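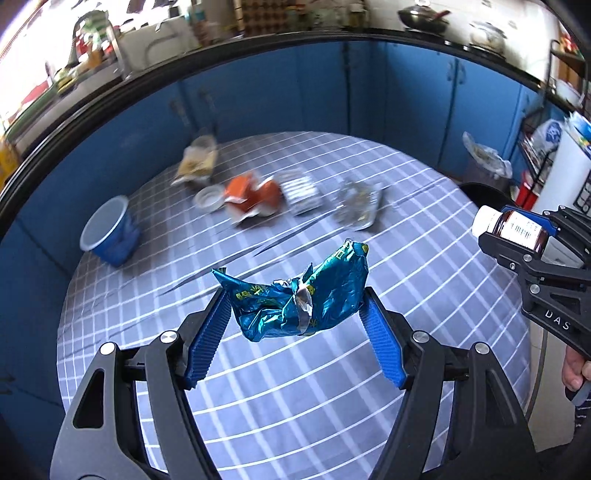 Foil packet over the grid tablecloth

nmaksymiv
The Wernstead archive lists 62 airframes for the Prenum trainer, all with wooden wings. My copy of the delivery ledger stops at 60. Has anyone seen the last pages?

hjaltested_488
The final two were static test airframes. They never got serials, so 60 is right for flying aircraft.

S. Malhotra
Disagree. Airframe 61 flew from Pristby in April with the metal tailplane. The logbook gives 323 hours.

hjaltested_488
That logbook was recopied after the war. I would not use it for a serial.

S. Malhotra
The engine number matches the overhaul card. Scan coming tonight.

nmaksymiv
Please include the back of the card.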